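Subject: Re: [kassa-water] Nitrate drift in the lower sites, and bottles

On the Semel results, the desk at Grorkine wrote:

> We have now entered the returns up to record 2628. The lower
> Kassa sites read higher for nitrate than they did in January,
> but the spread between duplicates has also widened. Before we
> draw anything from it, could samplers say what they collect in,
> how long the sample stands before testing, and whether the bottle
> is rinsed at the site? Several people have asked if drinks
> bottles are acceptable when the issued ones run out.

Taking the questions in order.

I collect in the issued 1000 ml bottles where I have them and in clear drinks bottles where I don't. Samples from Dirnmont bridge are normally tested the same afternoon. The exception is the weir, which I reach last and sometimes leave in the fridge overnight. I have marked those returns with an "O" in the remarks column, but the export seems to drop that column, so you may not have seen it.

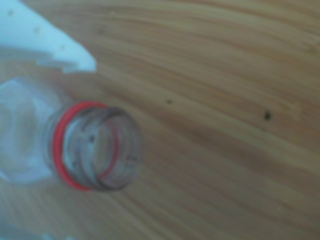 Standing time accounts for more of the spread than the container does, in my view. Nitrate in unfiltered water with a lot of suspended matter will move in either direction overnight, depending on what is living in it. Given that, I would not exclude results from drinks bottles, provided the bottle held plain water and was rinsed with water from the site. The one habit I would add is to take off the ring that the cap leaves behind. It stays on the neck behind the threads, like the red one on mine, and grit collects under it. Pour with the ring in place and some of that grit can go into the test tube.

Rinsing: three times, downstream of where the sample will be taken, emptying onto the bank. Fill facing upstream with the mouth below the surface, so as not to skim the film. Cap it under water if you can. Do not touch the inside of the cap. 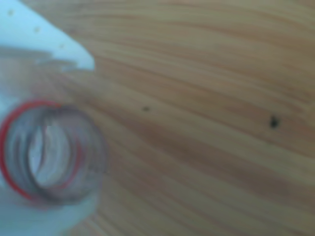

The colour match is the other weak point. The chart steps are wide at the upper end and two people reading the same tube under different light can easily be a step apart. I read mine by the kitchen window, never under the lamp. If the duplicates at Semel were read by different people, that alone may explain the wider spread, and it could be checked from the initials on the paper sheets.

One correction to my own returns. Record 59 was entered under the weir and belongs to the bridge. Please move it and leave the value as it is.

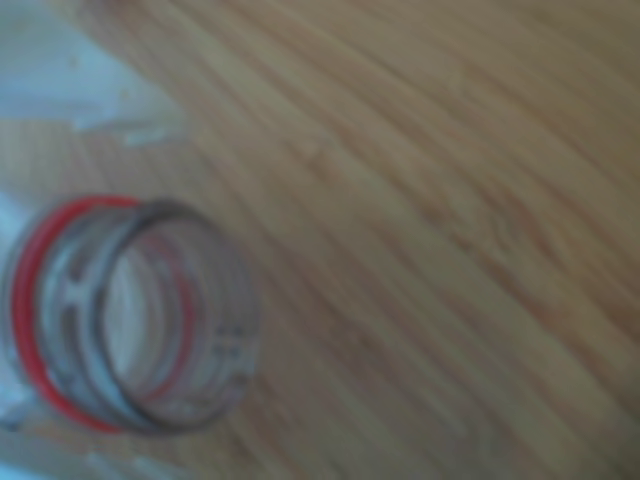 Santosh Dixit, Dirnmont sites
5 November 2022

PS. On labels: write on the bottle before it is filled, with a wax pencil, on the body and never on the cap. Caps get swapped. Give the site code first, then the time in 24-hour form. Paper labels come off in the cool bag, and I have had to discard a pair of samples that way.

If Grorkine can restore the remarks column in the export, I will go back through my returns and check that every overnight sample is marked. Please leave the trend line for the lower sites off the public page until then.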